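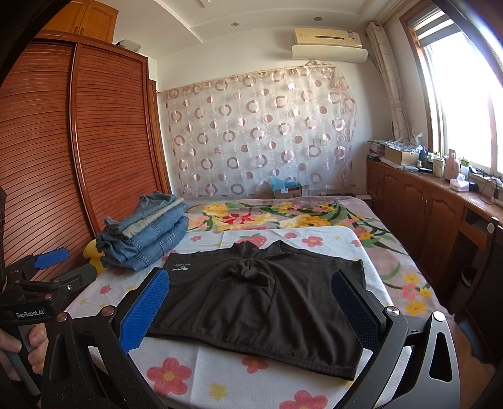
Godden asked under my last post whether a homemade arm can learn to fold a T-shirt at all, or if soft stuff is just too floppy for hobby motors.

Great question, and my answer is yes, mostly, with a lot of crumpled shirts on the way! Thread on where the build is, 1 Nov 2025.

The arm is called Wakotora. It lives on the workbench, it has two jaws and seven motors, and I'm way too fond of it.

It learns from folds done by hand with grippers. I'm up to 2979 short clips now. Shirts, jeans, underwear, anything out of the drawer.

T-shirts are the tough ones. A collar that bunches up looks different every single time, and Wakotora will happily grab a fold in the middle and call it a sleeve.

Jeans are so much nicer. Thick seams, stiff cloth, they stay where you put them. If you're starting out, start with jeans!!
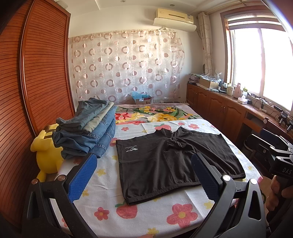
Small dark things are next on my list. The edges are hard for the software to find, so I kept back 186 clips of just those for testing and I'm not letting the training run touch them.

I also do a lot of this on a busy flowered sheet on purpose. A plain table made the early version look brilliant, and then it fell apart on a real bed (I was so smug for one evening).

Other job this week: the left jaw on Wakotora. The hinge had a wobble I could feel with a fingertip. New washer, longer screw, wobble gone, and now I want to redo the right one to match.

Still to do in November: reroute the wrist cable, which snags every time the arm turns past halfway, and print softer pads. If you've found a rubbery filament that grips cotton without dragging it, please tell me which one!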